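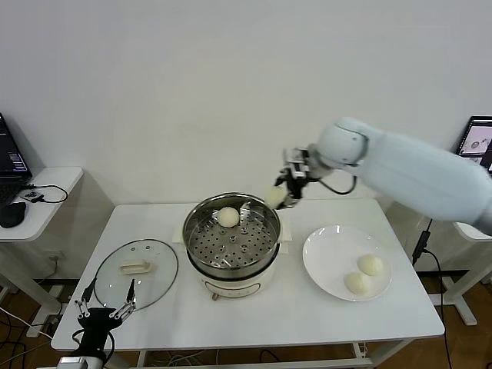
Jallen Ashwagandha Capsules: My Review After a Full Tub

Reading time: 2 minutes

I should say at the start that I'm a bit of a sceptic when it comes to herbs in capsules. My mother swore by valerian, my sister has a cupboard that would shame a health shop, and I've always been the one rolling my eyes over a cup of ordinary tea. But I had a run of poor sleep back in April, and my friend Carmela Colombo (who is far more patient with me than I deserve) talked me into trying ashwagandha for a while before I gave up on the whole idea.

Ashwagandha is the root of a small shrub grown in India, and it has a long history in Ayurvedic medicine. People take it mostly for stress and for sleep. There have been some small studies with encouraging results, though they tend to be short, and I wouldn't hang too much on any of them.

I chose the Jallen tub mainly because the label was easy to read! You take 2 capsules a day with food, and I had mine with supper. They're a fair size, so have a full glass of water ready, and do close the lid quickly, as the smell is rather like a stable on a warm afternoon. I got used to it. My husband didn't.

For the first fortnight I noticed nothing at all, apart from a slightly unsettled stomach on the evenings I forgot to eat first. After that I did seem to drop off more easily, and I was less inclined to lie there going over the gas bill. Whether that was the root or the lighter evenings or simply going to bed at a sensible hour, I couldn't tell you. I kept going for 51 days and finished the lot.

Please have a word with your pharmacist first if you take anything for your thyroid, blood pressure or blood sugar, or if you have liver trouble. It isn't suitable in pregnancy either.

Would I buy it again? Probably, in the winter, though I'd like a smaller capsule and a tub that doesn't arrive half full of cotton wool. Four stars from me.

Vittoria Piras

July 23, 2022

Contact us | © 2022 Skolent | Back to top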